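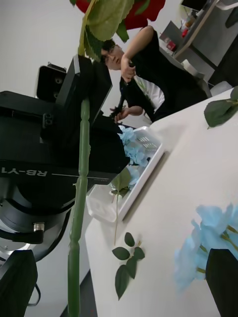
Faux flower sorting – trays or bundles?

hanane_n
ok need opinions fast. Doing centerpieces for my cousin's thing, pale blue hydrangea plus red ones on the long bumpy stems. Most of it is in one white plastic tray right now and the leaves keep popping off. I have little sprigs of five, bigger sprigs of two, no clue what came off what. Do you sort by color first or by stem length? Table is white, which helps a bit with finding the small green stuff but still.

Radwa Shehata
Stem length. Always. Color you can see from across the room, length you can't.

garton_girl
disagree w/ Radwa. Color first, then length inside the color. If you go by length you end up with red next to blue next to whatever and you pull the wrong one every time. Did a hall for 64 tables last November and color was the only thing that kept me sane.

Radwa Shehata
64 tables is not her job tho. She has one tray.

hanane_n
one tray and a couple bunches that don't fit in it. So one and a half trays lol

Santino R
Whatever you do take the plastic bags OFF the table. I swept a whole bag of leaves into the trash with the empties. Had to reorder from Vunow, and they sent a different green.

hanane_n
oh no. there is a crumpled one right by the tray. moving it

tuoi_d
What tray is it? The ones with slots on the side are good, you can let the long stems stick out past the edge. Solid ones bend the leaves. Mine are from Bouzid, they stack 3 high before they get wobbly.

hanane_n
white, rectangle, slots down one side. No brand that I can find. and yes stems are hanging out over the edge already

tuoi_d
Then you're fine. Heads in, stems out. Don't pile hydrangeas on top of each other overnight, the petals get a crease and you need steam to get it out.

garton_girl
steam is overkill, just fluff them with your fingers

tuoi_d
Fingers did nothing on mine. Depends on the fabric I guess. The cheap ones hold a crease forever.

Santino R
Hair dryer on low. Not close.

Radwa Shehata
NOT on low heat either if there's glue at the base, I had a head slide right off the stem. Cool setting only.

Santino R
never happened to me but ok

hanane_n
ok ok no dryer. What about the loose leaves?? Glue them back or leave them

Chepkoech M
Push fit first. Most of those stems have a little nub where the leaf sits, line it up and push, twist a tiny bit. If it's loose after that, one dot of glue. I would not hot glue the big serrated ones, they're heavy and the blob shows. Floral tape.

garton_girl
Tape shows more than glue does

Chepkoech M
Not if its the same green. And you can take tape off. I reuse everything so that matters to me, maybe not to you

garton_girl
fair

hanane_n
the five leaf ones are the small ones, do those even go on the red? the red stem has big leaves up near the flower. big jagged ones

Radwa Shehata
Small ones are probly filler or off the side stems. Keep them in a cup, tuck in wherever there's a bald spot. I never put them back where they came from.

tuoi_d
Agree w/ Radwa on this one. Cup. Or an egg carton if you have three or four kinds.

Santino R
mixing red and pale blue though?? Are we going to talk about that

hanane_n
it's what she asked for!! she picked it

Santino R
just saying. I'd go mostly blue and one red per vase. The red is tall and it takes over.

Chepkoech M
One tall red in the middle and the blue low around it looks nice. Cut nothing until you've tried it in the vase. You can bend the bottom of the stem up if it's too long, there's wire in most of them.

garton_girl
Bending makes it spin in the vase. Cut it. Proper wire cutters, don't ruin your scissors

Chepkoech M
You can't uncut it. Put some pebbles in, it won't spin.

hanane_n
ok plan: color first, then length, bags gone, small leaves in a cup, bend don't cut. sorry garton_girl

garton_girl
you took color first so I'll live

monero_crafts
Anyone selling leftover pale blue? I need 3 more bunches, same shade, not the gray one. Can pick up.

Radwa Shehata
start your own thread pls

tuoi_d
I have two I think, will check the closet tonight. Might be the gray one though – hard to tell under that bulb

hanane_n
update: found another leaf under the table. It doesn't match anything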